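Omley Open Day

The Omley Open Day is a yearly public demonstration of household robotics held each May in the town of Omley. It is run by Brumance, a maker of small robot arms and handling tools, and takes place partly in the company's workshop and partly in ordinary homes nearby, whose owners agree to let strangers watch a machine fail to tidy up. Admission is free. Parking is not.

The event is best known for its bedroom demonstrations, for its long-running argument over bottles, and for a printed program that has never yet matched the order in which things happen.

Background

Brumance began as a repair shop for packing machinery and moved into grippers when the packing machinery stopped needing repair. Its early demonstrations were given to buyers only, in a clean white room with a single cube on a table. The arm picked up the cube. The buyers, who did not own many cubes, asked what else it could do.

The company's answer was to invite the public in. Visitors to the first open day were encouraged to bring objects from home, and they did: slippers, a ham, several kinds of string, a garden gnome with a chipped hat. The arm declined most of them. A local newsletter called the afternoon "educational," and the word has appeared on the poster every year since.

Attendance grew slowly and then all at once, after a video of the arm handing a spoon to a dog was passed around town. The most recent open day drew 1415 visitors, a figure taken from the clicker at the workshop door. The clicker also counts people who go out for a sandwich and come back.

Format

The day opens at 10 a.m. with a welcome in the loading bay. There is coffee. Visitors are then divided into groups and given colored wristbands, which determine the order in which they see the three parts of the program.

The first part is the workshop tour. It passes the milling machines, the test benches and a wall of retired gripper jaws, each labeled with the reason for its retirement. The labels are short and, in the opinion of many regular visitors, the best writing the company has produced. "Bent" is common. "Bent, again" is not rare.

The second part is the try-it table, where members of the public use a hand-held gripper to lift household goods from one tray into another. Children are generally better at it than adults, and adults are generally better at explaining why. The tool opens and closes on a pair of linked jaws, and the pads at the tips do most of the real work. Newcomers tend to squeeze too hard. People who have used barbecue tongs start with an advantage and lose it by the third object.

The third part, the home visit, is the one people come for. Small groups walk to a nearby house or apartment and watch demonstrators work through a set of tasks in whatever room the household has offered. Kitchens were the usual choice in the early years. Bedrooms took over once it became clear that a kitchen holding a demonstrator, a host and a dozen guests has no space left for the demonstration.

The bottle task

Most home visits include what the program calls the mixed bottle task. Drink bottles or tumblers of different colors and finishes are laid on a bed, and the demonstrator picks them up one at a time with the hand-held tool.

On paper this is easy. A bottle is a simple shape, and a workshop bench will hold one still. A mattress gives way under any weight, and a bottle on its side can roll toward whatever dent has just been made. Shiny bottles reflect the window. See-through ones borrow the pattern of whatever they are lying on, a serious matter in a town with Omley's taste in bed linen.

Host households are asked not to tidy up beforehand. This request is the most ignored line in the company's letter, and hosts who do follow it are quietly treasured by the staff. A plain bed in a bare room teaches very little. A flowered sheet, a heaped quilt and a pile of fabrics against the headboard will show within minutes what a method is worth. 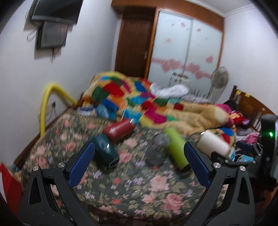 Scoring is kept on a sheet of paper taped to the nearest door. A bottle lifted clear of the bed and set down where it was meant to go earns one point. A bottle that is nudged first, then lifted, earns half. A bottle that leaves the bed by any other route earns nothing, though it usually gets the loudest response from the audience. Each demonstrator is allowed 70 attempts across the day, and the totals are read aloud in the loading bay at closing time to people who are mostly looking for their coats.

The Wilex dispute

For several years the bottles were supplied by Wilex, a housewares firm with a store on the Omley bypass. Wilex donated 205 of them, in a range of colors, on the understanding that they would be shown in use. The firm later complained that its bottles were being shown mainly in the act of rolling under furniture.

Brumance replied that this was a kind of use. Wilex did not agree, and the two sides exchanged letters through one winter. The matter was settled when Brumance offered to add a line to the program thanking Wilex for "bottles of unusual liveliness." Wilex withdrew from the event shortly afterward. Households now put out their own bottles, and the range of shapes has improved a good deal.

The Öberg stand

Since the fourth open day, the workshop yard has also hosted a stand run by Öberg, a rival maker of suction grippers. Öberg was invited as a courtesy and has treated the invitation as permanent. Its demonstrator lifts a dinner plate by suction, holds it over a concrete floor and talks to the crowd for as long as the crowd can bear it.

Suction works well on plates and poorly on quilts, and the Öberg stand does not go on the home visits. Relations between the two companies are described by both as friendly. They share an extension cord.

Reception

Opinion in Omley is mixed but fond. Supporters say that the open day shows robotics as it is, slow and fussy and now and then very good. Critics say much the same thing in a different tone. A frequent complaint is that the home visits run late; another is that the company's idea of lunch is a biscuit.

Among engineers who attend, the event has a name for being useful in ways a trade show is not. Trade shows are lit evenly and nobody's laundry is involved. Several changes to the Brumance hand tool are credited to remarks made by visitors, including a softer tip pad proposed by a retired upholsterer and a quieter hinge requested by a host with a sleeping baby. The baby's household has since dropped out of the program — the baby is now old enough to want a turn.

The wall of retired jaws has been photographed often enough that the company sells a postcard of it at the door. The postcard shows the section labeled "Stepped on."

See also

Brumance hand tool
Mixed bottle task, scoring changes
Omley bypass
Öberg plate demonstration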